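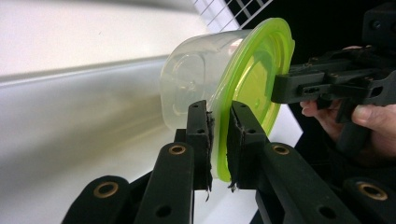

Martim Rocha wrote to me after the last version of this talk to say that leftovers are a moral failing and I should cook less. I read it out every time now. Pause for the people who agree with him.

Opening. Ask who has something in the fridge they are afraid of. Wait. Hands go up slowly, then all at once.

Lids. A tub with its green lid on can sit at the back of a shelf for a month and still look like a plan. Tell the Clirdale soup story, short version. Skip the smell if they've just had lunch.

The diary. I wrote down every leftover in our house from February on and stopped at 1363 entries, when my family asked me to. Rice was the worst offender. Go slowly here, the rice people get defensive.

What worked for us:
Masking tape and a marker, kept on top of the fridge. Write the date and the word "soup" even if you are sure you'll remember it's soup.
One shelf at eye level for anything already cooked.
Thursday-style "bits" dinner, any night you like. Call it tapas and you'll be found out by the second olive.

Freezer. Ours had 16 tubs in it and I could name four. Jaime Cordeiro will ask about refreezing, he asked in Pronddale too. Send him to the handout, page 2.

If time is short, cut the freezer and go straight to questions. Lights up, and please take the banana bread by the door, I'm not carrying it home again.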